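To: smart-home list
Subject: Re: Hub swap, and is the Hotura plug range worth the bother?
Date: 2022-02-20

Replying on list, as two people have written to me privately with much the same question and I type slowly.

The original message said:

> I have a Damasceno hub, the old square one, with 11 things hanging off it,
> mostly plugs and bulbs. It drops off the network whenever it feels
> unappreciated. I am tempted to move everything to Hotura because the plugs
> are cheap and the local shop has them. Has anybody on here made the same
> move, and did the people you live with still speak to you afterwards?
>
> Also, can I run the two side by side for a while, or will they fight?
>
> Second also: the voice control. Ours currently answers to the television.

I made the same move last winter, in a terraced house in Grolcombe with walls that appear to have been built to keep radio waves out. I had 44 devices, a figure I am not proud of, and one of them was a lamp in a cupboard. Everyone still speaks to me, though for a fortnight they mostly spoke to me about the landing light.

Taking your points in the order I feel like answering them.

1. Will they fight?

No, but they will sulk. Both hubs want to sit in the same part of the 2.4 GHz band and both are confident they were there first. Put them at opposite ends of the house if your cables allow it, or at least on different shelves. Then go into the Hotura app, find the radio channel (Settings, Advanced, Network, and past a page warning you that you are about to void your happiness) and set it by hand. Leave the Damasceno one alone. It has had its way for years and will only forget the change at the next power cut.

I ran the pair together for most of February. The only real clash was over the hall motion sensor, which I had managed to leave half paired with one and half with the other. It reported motion to whichever hub was not being asked. A factory reset sorted it: paperclip in the hole, hold until the light goes amber, keep holding while you wonder whether that was amber, let go when it goes red.

Make a drawing before you unplug a single thing. I did mine by hand. It is a low-tech way of doing a high-tech job and I got some looks, but it was the only record in the house that agreed with the house.

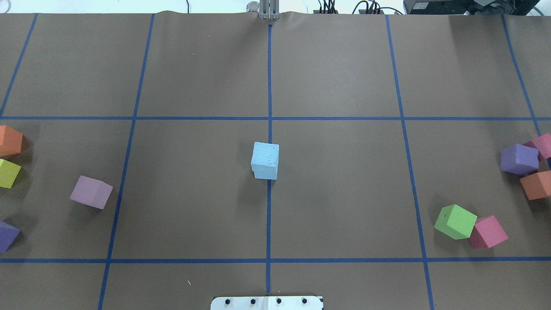
2. Are the Hotura plugs any good?

They are fine. The casing is wider than it needs to be, so on a double socket you get one Hotura plug and one socket you can admire but not use. On an extension lead it is worse. If your present plugs are packed in behind the telly, measure first, or be prepared to buy a longer lead and pretend that was the plan.

Switching is quick. On my old Damasceno set-up I would press the button, wait, press it again, and then watch the light go on and off in the order I had asked. With the new ones the light comes on when you press the button. I found this unsettling for a day or two.

Energy readings are another matter. My kettle was reported as using nothing at all, then as using the entire street. I turned the readings off and my evenings improved. If you want numbers you can believe, buy a proper plug-in meter and write them on the back of an envelope, as our ancestors did.

The plugs come back on after a power cut in whatever state they were in before it, but only if you tick the box marked "Remember". The default is "On". I learned this at 2 in the morning with the bedroom fan heater, two lamps and a radio.

3. Moving the things themselves

Do it a room at a time and finish the room. I know the temptation is to do all the bulbs, because bulbs are easy, and then all the plugs. What you end up with is a house where every room half works, and a family who have gone back to using torches.

The order that worked for me was spare room, hall, kitchen, sitting room, bedrooms. Start somewhere you can afford to get wrong. In each room I did it like this:

Remove the device from the old app first. If you reset it while the old hub still thinks it owns it, you get a ghost, greyed out, that can't be deleted and will turn up in every list until the end of time. I have three. One is called Lamp 2 Lamp.

Bring it close to the new hub to pair, then carry it back to where it lives. The manual says you needn't. The manual was not written in Grolcombe.

Name it straight away, and name it after where it is. "Corner lamp" is good until you have two corners, and most rooms run to four.

Move it across on your drawing before you do anything else, including tea.
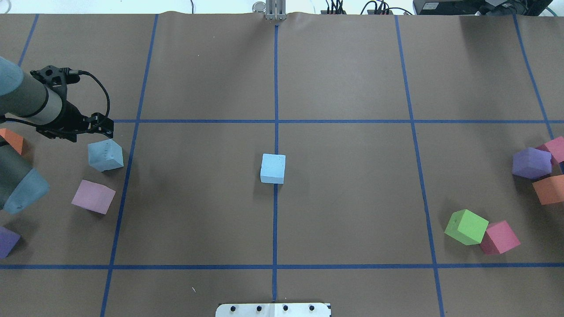

4. Voice control

If it answers to the television, moving hub won't help, as the speaker is the part doing the listening. You can change the wake word, and you can turn the sensitivity down a notch. I did both. The second one means I have to face the speaker and talk to it as if it were a slightly deaf uncle, but it has stopped ordering batteries during the football.

Do go through your routines by hand. The Hotura import tool says it brings them over and it does bring them over, in the sense that their names arrive. Mine had a "Goodnight" that turned on the garden lights and nothing else. It took me an evening to rebuild the lot, and I discovered along the way that I had been running a routine to switch off a fish tank we gave away.

5. What it costs

I spent 165 pounds all in, hub included, buying the plugs in packs and keeping the old bulbs, which pair with either hub. With 11 devices you ought to come in well under that. The Trudenton bridge some people on here swear by is a perfectly decent box, but it is a third thing with a power supply and a blinking light, and my shelf had already had enough. If you want heating in the mix you may need it. I don't, having a boiler that predates the idea of being asked.

6. Would I do it again?

Yes, but I would do one thing first, and I wish I had done it before spending a penny. Take your Damasceno hub off the top of the router, if that is where it is sitting, and put it a metre away. Leave it a week. Mine was on the router from the day I bought it, and when I finally moved it to make space for the new one, it stopped dropping off. By then the boxes were open.

If it still drops out after that, go ahead and switch. Get the model with the network socket on the back; the wireless-only one is cheaper and I have read enough grumbling about it on this list to last me.

One question back, to anyone who has got this far. Has somebody found a way to stop the Hotura app asking me to rate it each time I turn off the bathroom light? I have given it five stars, I have given it one star, and it asks regardless. The setting marked "Fewer prompts" produced a prompt.

I can send my drawing and the list of names to whoever wants them, off list, with the ghosts left in.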